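Renting out my spare drive, a follow-up nobody at Patex asked for

4/26/22

A few of you wanted to know if I ever went through with the Patex thing. I did. I gave it 500 GB on the old desktop in the den and left the machine running.

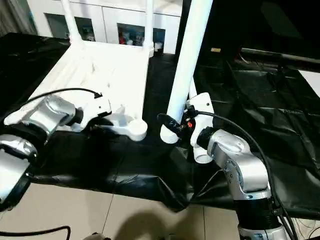 For anyone who missed the first post, Patex pays you in its own token for letting strangers park encrypted files on your hard drive. The pitch is that you already own the space, so the money is free. I had my doubts about the word "free" and I still do.

My balance this morning was 2,535 tokens. Sounds great until you try to spend one. The only exchange that lists them is Zarei, and Zarei won't let you withdraw until you've held the coins for 40 days. Then there's a fee to move them, and a second fee to turn them into dollars. I did the math on the back of an envelope and came out with enough for a sandwich, before electricity. The desktop is not a thrifty machine. I left the power bill out of the math on purpose and it was still a sandwich.

Kayode Adebisi wrote to say I'm being unfair, and that early Gestside holders heard the same complaints. Maybe so. I remember Gestside a little differently. I remember a nice website and a roadmap that kept sliding to the next quarter, and then the forum went read-only. Kayode got out ahead, good for him, but somebody bought those coins from him.

What bugs me more is the "green" claim. Patex says storage coins use up to 50 times less power than mining on graphics cards. Less than which cards, doing what? I looked for the source and found a blog post that links to a slide that links back to the blog post. It could be true! I'd just like to see a meter reading.

And what about the drive? Mine chatters all night now. It's an old Fliltton, long out of warranty, and a new one would cost me more than the project is likely to pay in my lifetime. The Patex calculator has no box for that.

I'll let it run through June so I can try a withdrawal and post the receipt, fees and all. If you've managed to get real money out of this, send me a screenshot with the date showing. So far I've had plenty of emails about how much people have earned and none about how much landed in a bank account.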